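Breaker trips when shop vac and dust collector start together

Posted 2019-04-03 by belline_shop

I have a Peltard dust collector and a Flallik shop vac on the same 20 amp circuit in a detached garage. Each runs fine alone. If the collector is already running and I switch on the vac, the breaker trips within 2 seconds. The collector plate says 9 amps, the vac says 8. By my math that leaves 3 amps to spare. Is the breaker weak, or am I reading the plates wrong?

ohms_and_ends

The plates give running current. A motor at startup draws several times that until it comes up to speed. Your total at steady load is 17 amps, already over the 16 amps usually allowed for a continuous load on a 20 amp breaker, so there is little room for the inrush.

Check the voltage at the outlet with the collector running. On my own garage circuit I measured 121 volts with no load. If yours sags to 110 or lower, suspect a long run of thin wire or a loose connection. A low supply makes the motor take longer to reach speed, and the breaker sees the high current for longer.
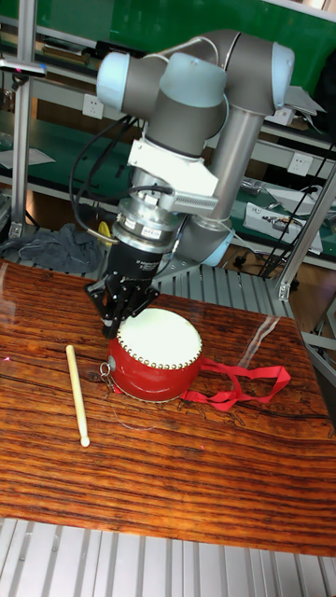 Also check what else is on the circuit. Lights and a battery charger may add an amp or two. With everything switched off at the tool, turn off the breaker and see which outlets go dead. Label them while you are there.

The permanent fix is a second circuit. Do not put in a 30 amp breaker. The wire is sized for 20 and the breaker protects the wire.

tshabalala673

Had the same thing, swapped the breaker for a new one, still tripped. Ended up running the vac off the outlet by the door, different circuit. Works.

gray_conduit

Agree with the first reply. One addition: clean the filter on the collector and look for a packed hose on the vac. If either motor is slow to spin up when run alone, look at the start capacitor too. Unplug it and discharge the capacitor before touching the terminals.

Last updated: October

Related
Can a 900 watt heater share a garage circuit?
Outlet warm to the touch under load
Wire size for a long run to a shed
Breaker hums but does not trip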